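Print this page
E-mail this page

Hand-Held Gripper Stations – Inspection Checklist with Comments
Druvden site, handling cell and demonstration benches
Issue date: 15 Apr 2021
Replaces the August issue, which is to be removed from the station binders.

Scope

This checklist applies to every hand-held gripper tool used to record handling demonstrations at Druvden, and to the benches, lighting and storage that go with them. It does not apply to the fixed arms in the Kelemen cell, which have their own guarding inspection, or to the transport carts. Where a tool is moved from a bench to the Kelemen cell for playback, complete this checklist before the move and the cell checklist after it.

The inspector marks each item Pass, Fail or Not Applicable. A Not Applicable needs a written reason. An item left blank is treated as a Fail when the sheet is reviewed. Comments printed under an item come from earlier rounds and show how the item is to be read.

Section A – Tool body and fasteners

A1. Tool number is legible and matches the register.
Comment: Paint marker wears off on the grip side. Engraved tags are accepted. Paper labels under tape are not.

A2. All fasteners on the finger mounts are present and seated.
Comment: Check with the driver, not by eye. On two tools in the last round the screw heads looked flush and turned freely. Torque to the value on the tool card. If the card is missing, mark Fail and stop.

A3. Open bores and unused mounting holes are free of burrs and debris.
Comment: Run a gloved fingertip around each edge. An unused hole does not need a plug unless the tool card calls for one.

A4. No cracks at the corners of brackets or at the base of the fingers.
Comment: Cracks in printed parts start at the inside corner and are hard to see on dark material. Hold a lamp at a low angle and flex the finger lightly by hand. A whitened line counts as a crack. Do not glue. Replace the part and log the replacement.

A5. Fingers close evenly and return to fully open when released.
Comment: Cycle the trigger 14 times. Any hesitation is a Fail, even if it clears during the test.

A6. Pinch points are marked, and the marking is visible to the person holding the tool.
Comment: Several older tools have the marking on the underside only. Re-mark at the next service. Until then, record as Fail with restricted use.

Section B – Contact surfaces and objects

B1. Finger pads are clean, fully bonded and free of cuts.
Comment: Wipe with a dry cloth first. Solvent softens the Drodum pads and is not permitted on them. Pads lifting at one corner are to be replaced as a pair.

B2. Objects in the handling set are intact, with no chips, sharp edges or loose parts.
Comment: Glazed and coated items chip at the rim. Inspect the rim by touch, wearing the thin gloves. Remove chipped items from the set the same day.

B3. Objects are within the mass limit on the tool card.
Comment: The limit is for the object as handled, including any contents. A container that passes empty may fail when filled. Weigh it in the condition in which it will be lifted.

B4. Large rounded objects are approached at a distance that keeps the contact area in view.
Comment: A smooth, pale object with a strong curve can fill the camera's field when the tool is brought in close. The recording then holds very little that a reviewer can use to judge finger position, and the operator following a monitor has no reference for how near the surface is. Operators are to watch the object directly during the approach and treat the monitor as secondary. 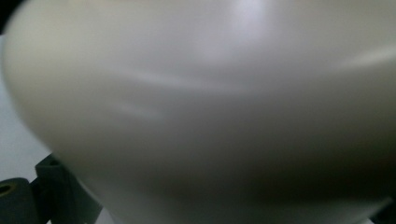
The approach distance for each object class is written on the bench card. If an object is not listed, the operator starts from the distance for the next larger class and closes slowly. Pressing the object against the bracket or the tool body to steady it is not an accepted grasp. Contact is made with the finger pads only, unless the bench card states otherwise.

B5. Surfaces with a sheen have been checked for glare under the station lighting.
Comment: See also D2. Reposition the lamp before changing camera settings. Exposure changes made at one station and not written down have cost more review time than any other single cause.

B6. Contact marks on objects are recorded.
Comment: Gray transfer marks from the tool body mean the object has touched something other than the pads. One mark is a comment. Repeated marks on the same object class are a Fail for the approach procedure, and the bench card must be revised.

Section C – Camera and mount

C1. Lens cover glass is clean and free of scratches in the central area.
Comment: Fingerprints are the usual finding. Clean at the start of the shift and again after any break.

C2. Camera mount does not shift when the tool is shaken by hand.
Comment: Shake in both directions. A mount that shifts sideways but not lengthwise has lost a locating pin.

C3. Reference check completed against the station target.
Comment: Record the reading and not only the result. A slow drift that stays inside the limit is still worth knowing, and it can't be found from a column of Pass marks.

C4. Cable is strained at the clamp and not at the connector.
Comment: Pull test by hand. Vultell connectors are rated for light pull only. Two were damaged when tools were hung by the cable. Hanging by the cable is a Fail for the station, whether or not damage is found.

C5. Recording indicator is visible to other people in the area.
Comment: Applies wherever people not assigned to the station can pass through the field of view. The floor sign does not replace the indicator.

Section D – Bench and surroundings

D1. Floor area behind the operator is clear for a full step back.
Comment: Operators step back when an object slips. Bins, stools and cart handles must stay outside the marked area.

D2. Lighting is even across the work area and no lamp shines into the operator's eyes.
Comment: Measure at 4 points on the bench, one near each corner. Overhead panels alone give bright patches on curved objects. A diffuser is fitted at most stations – if it has been removed for cleaning, the station is out of use until it is back.

D3. Work height suits the operator on shift.
Comment: Elbow height, tool in hand. The tool is light, but it is held away from the body for long periods. Adjust the bench before the first recording and do not wait for a complaint.

D4. Rest breaks are posted and being followed.
Comment: Compare the posted times with the recording log. In the last round the log showed nearly continuous use through one posted break. Recorded as Fail. Corrective action was to have the station software close the session at break time.

D5. Emergency contact card is at the bench and current.
Comment: No remarks.

Section E – Records and release

E1. Previous findings are closed or carry a due date.
Comment: "In progress" with no date is treated as open and overdue.

E2. Recordings made with a failed tool are flagged.
Comment: Flag from the last passed inspection forward, not only from the time the fault was noticed. The material may still be used after review, but it must not enter the playback set for the Kelemen cell before release.

E3. Unclear recordings are kept and graded, not deleted at the bench.
Comment: Operators tend to delete close or blurred material on their own judgment. The grading step exists for this purpose. Deletion at the bench removes evidence of approach errors and makes item B4 impossible to audit.

E4. Tool is tagged with the inspection result before it leaves the bench.
Comment: Green tag for release, yellow for restricted use, red for out of service. A yellow tag must state the restriction in words. "See sheet" is not enough – the sheet stays at the bench and the tool does not.

Handling of failed items

A Fail in Section A or in C4 takes the tool out of service at once. A Fail in Section B removes the object or suspends the procedure and leaves the tool available for other work. A Fail in Section D closes the station until corrected. Section E failures do not stop work but are to be closed before the next inspection.

A tool with a red tag goes to the locked cabinet and not to the repair shelf. It returns to the bench only after a complete inspection of all sections, including those that passed the first time.

General comments from this round

Fasteners and pads are in better condition than in the August round. Approach distance is still the weak point. The bench cards list small and medium objects well and say little about large rounded ones, and operators have filled the gap in different ways at different stations. Revised cards are to be issued for all benches, with the distance given to the front face of the finger pads and not to the lens.

Glare findings were spread across stations with and without diffusers, so the diffuser alone does not settle the matter. Lamp angle is to be added to the station drawing.

Item C3 was completed as Pass with no reading on most sheets. Sheets returned without readings will be sent back.

Print this page
E-mail this page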